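Reading time: 2 minutes

4. Setting up your Brolov bread oven for the first bake

Your first loaf is a lovely moment, so give yourself a free Saturday morning and enjoy it! The oven needs a short burn-in before any food goes near it.

1. Stand the oven on a level, heatproof surface with 45 mm of clear space on each side.
2. Take out both racks and wash them in warm, soapy water. Dry them well.
3. Plug in, turn the dial to BAKE and run the empty oven at full heat until the green light goes out. A faint smell is normal. Open a window.
4. Let it cool, then slide the racks back with the raised edge to the rear.

CAUTION: The door glass gets very hot. Keep children well back, and never rest anything on top of the oven.

Small sweet rolls are a great place to start. They colour quickly, forgive a wobbly bit of shaping and teach you a lot about where your oven runs hottest. 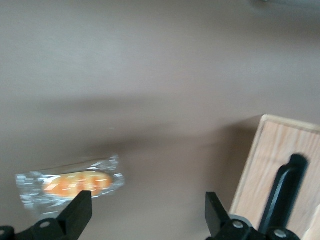

Fig. 4. Orange-coloured baked snack in a clear wrapper.

5. Weigh out 327 g of strong flour for a small batch, and follow the dough steps in section 5.
6. Heat the oven until the green light comes back on, then load the middle rack only.
7. Turn the tray round halfway through. You'll soon get a feel for it (and the smell by then is wonderful).

Note: Let rolls cool right through before you wrap them. Warm bread makes steam, and steam makes a soggy crust.

Note: If the green light flashes, switch off at the wall, wait for the oven to cool and see section 9.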